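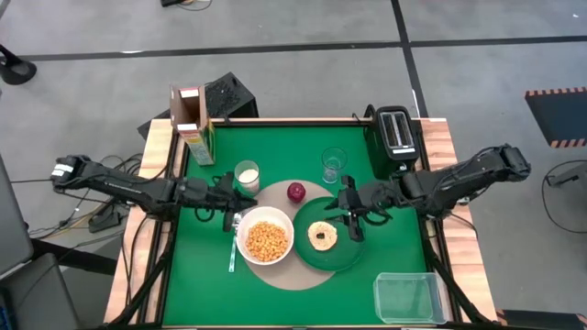
Bagel, green plate, green tabletop.

Subject: Re: [dough-tech] Blisters, flat bottoms and the overnight retard
Time: 6:40 a.m.

Svend Nørgaard wrote:

> I have moved from the Humberg bread flour to the Humberg high-gluten and
> kept everything else the same. Batch is 3000 g flour, 55 percent water,
> 2 percent salt, 4 percent malt syrup, 0.4 percent instant yeast. Pieces
> scaled at 141 g, shaped by the rope method, retarded overnight on
> cornmeal, boiled, baked on boards and then flipped onto the stone.
>
> Three questions. First, the dough is now stiff enough that the Bogale
> mixer slows down audibly in second speed. Should I raise the water?
> Second, I get fine blisters on the top half of the crust and very few
> below. Third, roughly one board in five has pieces that sink in the
> kettle and come out of the oven with flat bottoms. The others float at
> once. All of it goes into the same retarder on the same night.
>
> Also, should the syrup be counted as water? I have seen it both ways.

Svend,

Taking these out of order, as the last one affects the first.

Syrup. Yours is 120 g per batch. Most malt syrups are close to 20 percent water, so you are adding 24 g of water that does not appear in your 1650 g. True hydration is 55.8 percent. That is a small difference and I would leave it out of the written formula, provided it stays out every time. Where people get into trouble is in switching from syrup to dry malt powder at the same weight. The dough loses that water and gains solids, and in a dough this stiff you can feel it. Check the label for whether the syrup is diastatic. If it is, 4 percent is far too much for an overnight retard and the crumb will go gummy. I assume it is not, given that you don't mention gumminess.

Water. High-gluten flour takes up more than bread flour, so the same percentage gives a tighter dough. I would go to 57 percent and stop there. The extra two points are 60 g on your batch. Past 58 the ropes stop holding a sharp seam and the hole starts closing in the kettle. If the mixer still complains, cut the batch size. A small spiral rated for a given weight of dough is nearly always rated at 60 percent hydration or higher, and the rating has to come down for bagels. I run mine at half the plate capacity and mix in first speed only, eleven minutes, with a five-minute rest after the first three. Dough temperature off the hook should be no more than 78 F. Stiff doughs heat quickly from friction, and by second speed you can be into the eighties without noticing. I use water straight from the refrigerator from May through September.

Check the temperature before you change the yeast. A batch that leaves the mixer at 84 F will be well ahead of one that leaves at 76 F, and the retarder does not fix that for several hours.

Floating and sinking. If it were the formula, every board would do it. One in five suggests position. Put a thermometer probe inside a shaped piece on the top board and another inside a piece on the board nearest the fan, and log both overnight. I have a Vondix two-channel logger that has been reliable, but anything that records every few minutes will do. In my old retarder the bottom board sat directly in the airflow and got down to 36 F three hours before the top one did. Those pieces were simply underproofed, and they sank. Underproofed pieces also tend to be the flat ones, because they have not enough gas to lift off the board early in the bake – the base sets while still pressed against it.

The cure was cheap. I leave the boards out at room temperature for twenty minutes before loading, put the first-shaped pieces nearest the fan, and rotate the rack once before I go home. Float-test one piece from each board in cold water in the morning. If it doesn't come up within ten seconds, that board stays out longer and the rest go ahead.

Do not try to correct it in the kettle. A longer boil thickens the gelatinized layer and restricts oven spring further, so an underproofed bagel boiled for two minutes is worse than the same bagel boiled for forty-five seconds. I use thirty seconds a side for everything.

Blisters. These come mostly from the long cold rest and a moist skin. The underside is sitting on cornmeal, which draws moisture and also gives the surface a coating. Try one board with the pieces on lightly oiled parchment and compare. Cover the rack fully. An open rack in a fan retarder forms a dry skin, and a dry skin gives you a matte, tight crust with few blisters anywhere. Some customers prefer it that way. The shop in Prunport where I learned this work thought blisters were a fault, and the owner had us proof under dry cloth to keep them down.

Your boards may also be a factor. If the burlap is not soaked right through, the side facing it scorches or sticks, and either one will hide whatever surface was there. Mine soak for the whole of mixing and are rewetted between loads. Flip at four minutes. Later than that and the side against the board has already set, and you will see a line around the equator.

One thing I can't answer is whether the high-gluten flour needs the longer retard that the mill's sheet recommends. I went from twelve hours to eighteen in November and could not separate the two in a blind tasting, although the eighteen-hour pieces browned faster and I had to drop the oven by 15 degrees. If anyone on the list has done this with a properly controlled dough temperature, I would like to see the numbers.

Svend, please post the probe readings when you have them, with board position. Final dough temperature too, if you took it.

Dale

--
dough-tech mailing list
To unsubscribe, send a blank message with "unsubscribe" in the subject line.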